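Adano 24 – mesa de mistura analógica/digital para bandas ao vivo
Flolen Som & Palco

Início > Áudio ao vivo > Mesas de mistura > Adano 24

Ref. AD-24
Preço: 2.840 € (IVA incluído)
Disponibilidade: em stock na loja, encomenda para o armazém

Mesa pensada para bandas de versões, trios de bar, festas de aldeia, casamentos. Quem toca três sets por noite e monta tudo em meia hora. Entra na bagageira de uma carrinha normal, com o estojo.

O essencial

24 canais de entrada, 11 saídas. Pré-amplificadores em todos os canais, ganho com bastante folga, aguenta vozes fracas e vozes aos berros. Equalizador de quatro bandas por canal, filtro de graves em botão próprio (um só toque, sem menus). Compressor em todos os canais de voz. Quatro efeitos internos ao mesmo tempo: duas reverberações, um delay com tap, um chorus. O chorus é bom para quem faz anos oitenta, guitarras limpas, essas coisas.

Faders de 100 mm, motorizados. Sim, fazem barulho quando mudam de cena. Pouco. Com a banda a tocar não se ouve.

Ecrã táctil ao centro. Lê-se bem à noite, ao sol directo menos – levar uma pala ou montar à sombra. Temos palas, perguntar na loja.

Memória para 2.000 cenas. Ninguém usa tantas, mas cada músico pode gravar a sua mistura de palco e carregar no sítio seguinte.

Monitores

É a parte que mais nos perguntam, por isso vai separada. Seis saídas auxiliares, todas pré ou pós-fader à escolha, canal a canal. Dá para baterista com auricular, baixo com auricular e ainda três cunhas no chão. Cada músico mexe na sua mistura pelo telemóvel, na aplicação da mesa (Android e iOS, gratuita). O técnico pode bloquear. Recomendamos bloquear.

Atenção: a rede sem fios interna é fraquinha. Sala pequena, tudo bem. Praça ou tenda, ponham um router externo em cima de um tripé, resolve.

Gravação

Multipista directa para disco USB, todos os canais. Ou para o computador, por cabo. Gravem o concerto, ouçam em casa, vão ter surpresas com os coros. O disco tem de ser rápido, os pens baratos falham a meio. Formatar na própria mesa antes da primeira utilização.

O que vem na caixa

Mesa Adano 24
Cabo de alimentação
Cabo USB de 2 m
Capa contra o pó
Manual rápido em português (o completo é em PDF, em inglês)
Suportes para rack, um par

O que não vem

Estojo rígido. Vende-se à parte, o da Bradetti é o que encaixa melhor, com espaço atrás para deixar os cabos ligados. O da Vieira é mais leve e mais barato mas é preciso tirar tudo de trás para fechar.
Candeeiro de haste.
Router.

Ligações

Entradas de microfone XLR, oito delas combo. Duas entradas de alta impedância, dá para ligar baixo ou acústica sem caixa de DI. Entrada estéreo para a música dos intervalos. Saída principal XLR esquerda e direita, mais uma saída mono para graves, com corte regulável. Auscultadores nos dois formatos, finalmente.
Expansão para caixa de palco digital: um só cabo de rede, até 50 m. A caixa de palco é outra referência, ver produtos relacionados.

Para quem serve

Trio ou quarteto com três vozes, bateria microfonada completa: sobra mesa. Banda com metais: chega bem. Duas bandas na mesma noite: chega, com cenas separadas e um pouco de paciência na troca.
Para um duo de guitarra e voz é mesa a mais. Vejam a versão de 12 canais, metade do peso, os mesmos prés.

Aluguer

Também temos a Adano 24 para alugar, ao dia ou ao fim de semana. Caução em cartão. Levantar na véspera, entregar até às 11 do dia útil seguinte. Em Agosto esgota, reservar cedo. Se alugar e depois comprar no prazo de um mês, descontamos um dia de aluguer no preço.
Com técnico nosso, sob orçamento. Digam o local, a hora do teste de som e quantas vozes. Sem isto não conseguimos dar preço e andamos todos a trocar emails.

Garantia e assistência

Três anos, peças e mão de obra. Faders e ficha de auscultadores incluidos. Cerveja derramada não incluída. Assistência feita na nossa oficina, com mesa de substituição se houver uma livre.
Actualizar o programa interno antes do primeiro concerto, nunca no próprio dia do concerto. A versão de Março corrigiu o problema do tap do delay que saltava ao mudar de cena. 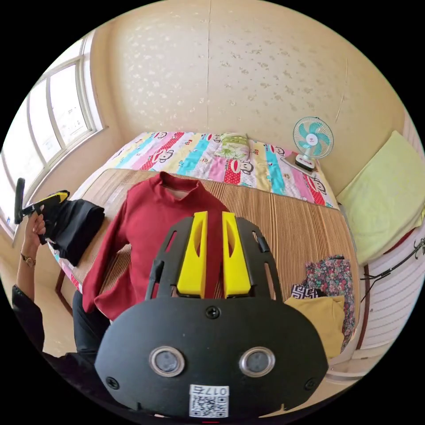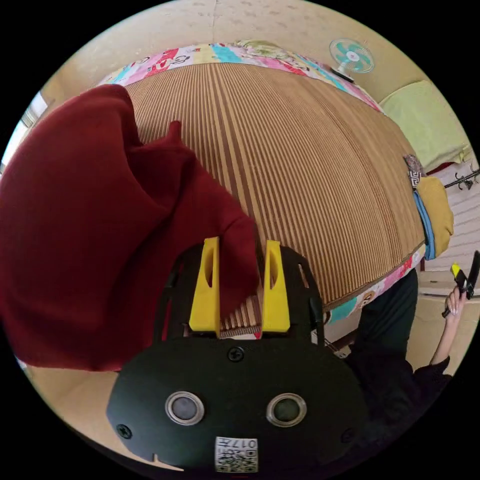 Perguntas que nos fazem

Dá para usar sem o ecrã?
Os faders e o ganho sim. Efeitos e encaminhamento precisam do ecrã ou da aplicação.

Aguenta gerador?
Aguenta, mas usem um estabilizador. Ruido de massa em festa ao ar livre vem quase sempre do gerador ou de uma extensão velha.

Pesa muito?
Uma pessoa leva a mesa. Com estojo, duas.

As cenas passam para a versão de 12?
Passam, mas só os primeiros canais. Convém pôr as vozes logo no início.

Aceitam retoma?
Aceitamos mesas analógicas e digitais a funcionar. Tragam a mesa e a fonte, avaliamos na hora.

Produtos relacionados

Adano 12
Caixa de palco Adano, 16 entradas
Estojo Bradetti com rodas
Estojo Vieira ligeiro
Kit de microfones de bateria, sete peças

Portes grátis no continente. Ilhas sob consulta. Para ouvir a mesa antes de comprar, marcar por telefone ou email – temos uma montada na sala de ensaio, tragam a guitarra.

Preço e stock revistos a 12 de agosto de 2023.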